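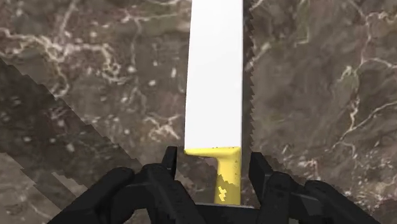 How long does it take to get a decent loaf out of a new sourdough starter? Five weeks in my kitchen, and the first two loaves went to the birds.

Right, so. Bread post. Been meaning to write this since October and it's now nearly time to do the Christmas puddings, so quick one while the oven heats up.

Started the whole thing because Huguette Pruvost gave me a spoonful of hers in a jam jar, and I killed it. Went away, came back, grey fluff. Couldn't face telling her so I began again from scratch with rye flour and tap water and hoped.

Week one, bubbles! Very exciting. Then nothing. Flat as a puddle, smelt of nail varnish. Eirini said keep feeding it, it's hungry not dead, and she was right (annoying). Twice a day, bit of rye, bit of white, throw half away. I hate the throwing away part so there have been a LOT of crumpets.

By week three it was doubling by teatime. Loaf one was a brick. Loaf two, a wider brick. Both underproved I think, the kitchen here is freezing before lunch and I was going by the clock in the recipe instead of looking at the dough. Now it goes in the airing cupboard next to the towels, lid on, and I leave it until it wobbles.

What I do now, roughly in order, becuase people keep asking:

- 469g strong white flour. Daft number, it's what was left in the bag the first time it worked and I'm superstitious
- 141g starter, fed that morning
- water until it feels sticky but not soup, salt, mix with hands
- fold it whenever I walk past
- overnight in the fridge, in the bowl with the floury tea towel
- hot oven, lidded pot, lid off near the end

Flour is from the mill shop at Karnley, which is worth the drive if you're over that way. Tried the supermarket stuff from Clondbridge too and it was fine, a bit slacker. Needed less water.

Slicing. Let it cool first. I know. I never do either, and then the middle goes gummy and I blame the oven. A serrated blade, long strokes, don't lean on it. Crust side down if it's a really tough one.
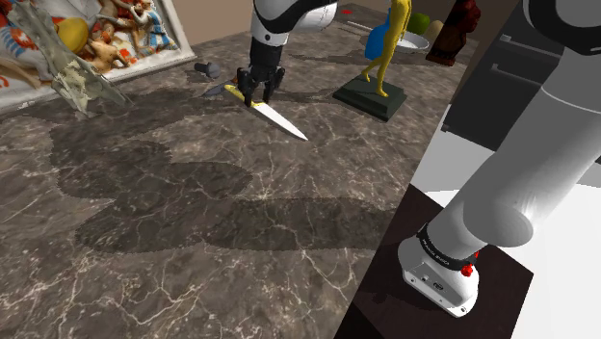 *Yellow handle, long blade.*

Still to sort: the big hole that keeps turning up under the top crust. Eirini says shaping, my neighbour says too much flour on the worktop, the internet says everything. If you know, leave a comment. Also want to try one with walnuts in but they were 18 quid for the big bag and I put them back.

Oven's beeping. More when I've had a go at teh seeded one.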